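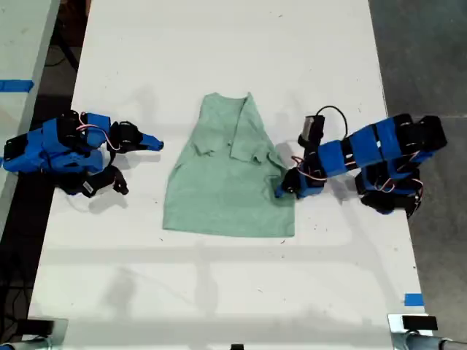 4 min read

I have a drawer of T-shirts that could be described as folded if you were feeling generous, so when the Drultley workshop put up a notice for its open evening (laundry robot, bring questions, park on the gravel) I felt personally addressed.

Drultley is a shared workshop at the far end of a row of rental units. You pay by the month, you get a key and half a shelf, and you learn to label your glue. Tue 1 October was the first evening they'd opened to outsiders since April, and the sign-in sheet by the door wanted my name, my shoe type and whether I was allergic to anything. I put "sawdust, slightly" and was handed a visitor sticker that fell off before I reached the lathe.

The project is called Tamiru. It has two arms, one on each side of a white table, in blue printed parts and black motors, with pink wire looped along the joints in a way that reminded me of the back of my own television. Obsa Workneh and Ansel Montoya have been building it on weekends. The bill so far stands at $397, a figure Obsa gives quickly and Ansel gives with his eyes closed. It doesn't include the parts they had to print again, which by tradition are free.

The evening's garment was a pale green short-sleeved shirt. I had pictured something brisk, like the hands of the woman who used to do the sweater tables at the department store. Tamiru is not brisk. A gripper comes down on one side of the shirt and you find yourself leaning in with your mouth open, the way you do when somebody else is parallel parking. A man next to me whispered "go on" to it. I'd like to say I was above that.

Ansel explained the order of business: sleeves in over the chest, then the sides, then up from the hem. Sleeves are the trouble. A shirt body is a big flat thing and behaves more or less like paper, he said, but a sleeve is a tube with opinions. He has tried cotton, a cotton blend and one of his own dress shirts, which is now a shop rag.
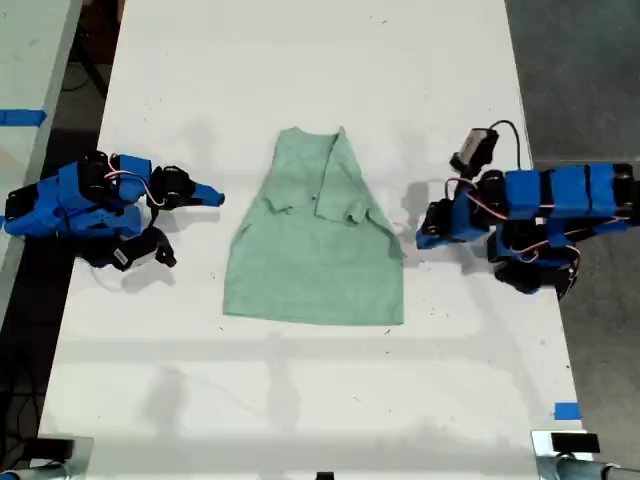 Fuad Derese wanted to know why they hadn't just built a folding board, the hinged kind, with one motor per flap, and been done by spring. It got a laugh, and then a silence in which several people visibly thought it was a good point. Obsa said a folding board folds shirts and only if you lay the shirt on it perfectly, so you've done the hard half yourself. He'd like the arms to manage towels someday, and pants. Fuad said he would settle for socks. They went back and forth on this past the coffee break, and I believe they exchanged phone numbers.

The coffee came from a Venton machine that is older than anybody's project and makes a noise like a goose being let down gently. There were six cookies on the plate when I reached it, and I won't discuss how many there were after.

I was more taken with the small stuff than with the arms as a whole. There's a little camera up on the right wrist with its cable arching over the top. Clamps hold the near corners of the table. And there's blue tape all over the place: on the table, on the next table, on the fingers. Obsa says bare plastic skates across knit fabric, and that they went through two kinds of store-bought rubber pad and a strip of bicycle inner tube before they got a fingertip they could live with. It's a very soothing thing to hear from people who know what they're doing. I've been fixing my life with tape for years and assumed the professionals had moved on.

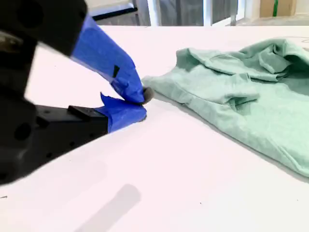

Taped fingers at the edge of the shirt.

They let visitors try a gripper by hand at a side bench, opening and closing it with a knob. I was given a washcloth and told to pick it up by one corner. I picked up the bench mat. On my second go I got the washcloth and the bench mat. Asnakech Zeleke, behind me in line, got the corner on her first try and then did it again slowly, for my benefit.

The other open-evening project was Drurnora, a plant waterer that was having a rest under a towel. Nobody would lift the towel.

If you want to go, the next one gets posted on the board inside the door, which you can't see until you've been let in, so call ahead. Park on the gravel and keep left of the drain. The restroom is through the paint room and the light switch is outside it, at elbow height, where anyone passing can lean on it. Obsa says they'd be glad of donated shirts, any size, clean please. I left them two of mine from the drawer.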